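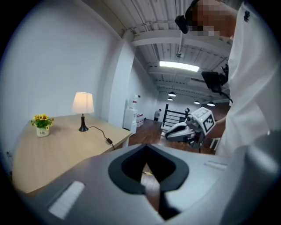
Step 4. Check both grippers before you record

3 min read

I do this part with the lamp task, as that's what most of our Plovley recordings use.

1. Hold one gripper in each hand and bring up the live view on your chest screen. You want the tabletop and the other gripper in it together.

2. Look for the marker block on that second gripper. The black squares need to face the camera — if your wrist hides them, turn it out a bit and try again.

3. Find the lamp's cord and its little inline switch. I like the switch kept on the tabletop, as our policy learns it much better from there.

4. Move both grippers slowly towards the lamp and back, then save that as your test take.

Note: the curved edges of the fisheye view are fine. Please don't crop them! We trained Mizuno on 1983 full-view takes and 1511 cropped ones, and the full-view version did far better at reaching for things off to the side.

Caution: mind the cord when you pull back. I've had to bin 107 takes over snagged ones.

If the marker drops out for more than a second, go back to item 2 and start a fresh take.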